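Poson Laboratory Automation Program
Progress report to the Wosetti Fund
Work package 2: Working rules for plate-handling cells
July 11, 2022

Status

Work package 2 is on schedule. The draft rules went out for internal review at the end of the last period and came back with comments from both partner labs, Zumville and Barbosa. We accepted most of the comments and rewrote two sections. The current text runs to 44 pages, including the checklists. It is longer than we planned, and we expect to cut it before the final version in November.

The rules cover a small bench cell with one arm handling microplates. They do not cover mobile units, cells with more than one arm, or work with open hazardous samples. Those were left out in the original proposal and we have not changed the scope.

Layout rules

Section 1 of the draft deals with where things go on the table. Every plate has a fixed position, and every position has its own printed label on the table surface. The label goes next to the plate position and must stay readable when a plate is in place. Labels on the plates themselves are allowed but do not count toward this rule.

Plates are laid out in rows with enough space between them for the open gripper. The control box stays at a corner, clear of the plate rows, with its cable led along the edge of the table. Unused table area is to be left clear and may not be used for storage. 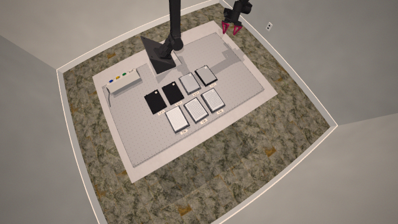
Zumville asked whether the clear area could be made smaller, as bench space is short at their site. We kept the rule as written but added a note that the required area depends on the reach set in the controller. A lab that limits the reach in software may apply for a smaller area, provided the limit is locked and recorded.

Barbosa asked for one color code for plate types. We did not adopt this. The labs buy from different suppliers and the colors would not match. The position label and the plate list in the run file remain the reference.

Motion rules

Section 2 was rewritten. The first draft gave a single speed limit for the whole cell, and reviewers found it too slow for long moves and too fast close to the plates. The new version divides each move into a travel stage and an approach stage. Travel takes place at a set height above the tallest item on the table. Approach starts directly over the target position, at reduced speed, with no sideways motion once the fingers are below the travel height. 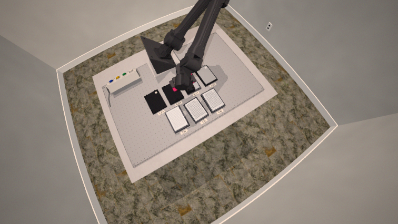 We checked the new section in simulation before asking the labs to try it on hardware. The test set has 2,311 moves and covers every pair of positions in the standard seven-plate layout, along with a number of layouts that were deliberately set up wrong. In 33 of the moves the planned path broke the travel height rule. Most of these involved positions close to the base of the arm, where the planner chose a low path with the elbow folded. The rule now names these positions and calls for a fixed waypoint.

The simulation does not model cable drag or worn finger pads. Both came up in review, and both have to be dealt with by inspection. A short inspection list is in Appendix B. Operators are to go through it at the start of each shift and again after any stop that was not planned.

Stops and restarts

Section 3 is the least finished part. The main open point is what an operator must do after a stop when the gripper is over a plate. The present text says the arm may not be restarted from that position by program. It has to be raised by hand control to travel height first, and the plate checked by eye for position and spills. Zumville agrees with this. Barbosa would like an automatic raise for overnight runs. We have asked them for a written risk assessment and will decide once we have it. 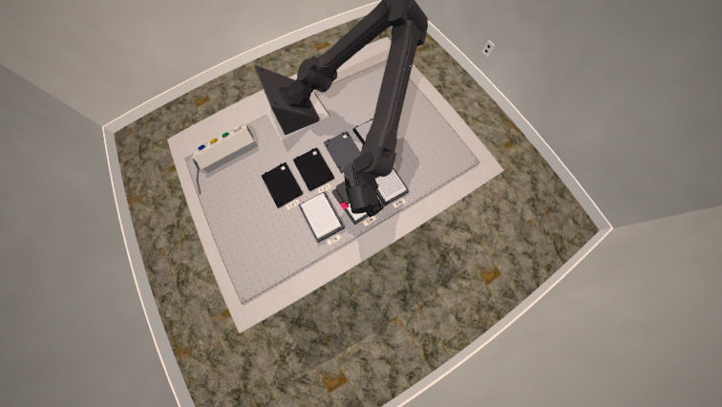 The draft also requires a log entry for every stop, planned or not. The entry gives the time, the position label, the plate type and the name of the person who cleared the stop. Both labs can export most of this from the controller, so the extra work should be small.

Budget and next period

Spending is within plan. We moved $1,000 from travel to printing to pay for label stock that stands up to cleaning fluids. The first batch smeared after repeated wiping and was withdrawn.

Work planned for the next period:

Hardware trial of Section 2 at Zumville
Decision on overnight restarts
Shorter version of the operator checklists
Second round of review by both labs

We ask the Fund to confirm that the trial at Zumville may start before Section 3 is final. The trial uses attended runs only and does not depend on the restart rule.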